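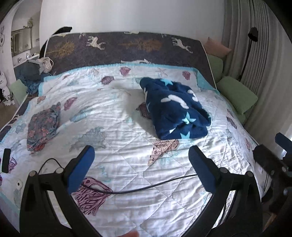

The sea creature quilt over the deer sheets, guest room

I have been sleeping on the Flarholm latex topper since June and I'm ready to talk about it, probably at more length than a slab of foam deserves. It's under the sheets, so you'll have to take my word for most of what follows.

First, some background. Our guest room mattress is a very firm one that came with the house. It was fine for my brother-in-law, who could sleep on a driveway, but I moved in there for a stretch when my hip was bad and I wanted to be able to get up at night without waking anyone. After two nights I was waking at 4 a.m. with a numb arm and a bad attitude. A new mattress was out of the question that month. A topper was not!

I'd been going back and forth between the Flarholm and the Maeng Cloud, and my friend Yoon-hee Joo let me lie down on her Maeng for a whole afternoon (I fell asleep, she went to the store, it was fine). The Maeng is memory foam and it is lovely for twenty minutes. You sink in and everything goes quiet. But I turn over a lot, and every time I wanted to roll I had to climb out of my own dent first. It also sleeps warm. If you're a still sleeper in a cold house, I'd look hard at it, and it costs a good deal less.

The Flarholm is a different kind of thing altogether. It pushes back. The first night I thought I'd made a mistake, it felt almost bouncy, like a very polite trampoline, and then I noticed I had been on my side for an hour and my shoulder didn't hurt. It gives where you're heavy and holds you up where you're not, and when you move it just moves with you. I got the medium in the 2 inch thickness. They make a 3 inch one too, but with a mattress this firm underneath I haven't missed the extra.

I paid $284 for the queen, with shipping. That's a lot for a topper, I know. I put it off for weeks.

Now for the setup, where I have some complaints. It arrives rolled up tight in plastic and it is HEAVY. Floppy-heavy, too, so you can't really carry it, you sort of wrestle it down the hall like a sleeping teenager. Get a second person. The instructions say to let it air for 12 hours and I gave it a full day with the window open. There is a smell, a bit like new balloons. It was gone from the room by the end of the week, though I could still catch it if I put my nose right on the foam.

It slides, also. Not much, but by the third morning mine had crept toward the foot of the bed and the fitted sheet had popped off one corner. I bought a Trestska grip mat (the thin waffle kind you cut to size) and laid it between mattress and topper, and it hasn't budged. I think the company should put one in the box at this price.

About sheets: check your pocket depth before you order. Ours just barely reached around the mattress before, and adding the topper was too much for two of the three sets we own. The deer set has deep pockets and goes on with room to spare, so it's had a lot of use. My old flannel ones from Raltdale are now at my sister's.

On heat, I was worried, having heard that any foam will cook you. I slept through most of July with only a light quilt over me and was never uncomfortable. I wouldn't call it cool. It feels like an ordinary bed, and after that afternoon on the Maeng an ordinary bed sounded great to me.

Edges are so-so. If you sit on the side to put your socks on, the topper squashes down and you feel the mattress under it. For a bed that's against a wall on one side this matters less, but someone who needs a solid edge to push up from should think about it. My hip was the whole reason I was in there and I did notice it on bad mornings.

The cover is sold separately, which I find a little cheeky. I'd still get one, because latex doesn't like sunlight and it picks up every bit of lint in the county. Any zippered cotton cover of the right size will do. You don't have to buy theirs.

My hip is much better now and I could go back to our own room any time. I keep finding reasons to wait until next week. My husband tried it for a nap last weekend, came out an hour and a half later with a crease down his face, and asked whether they make it in king. They do, and we're saving up.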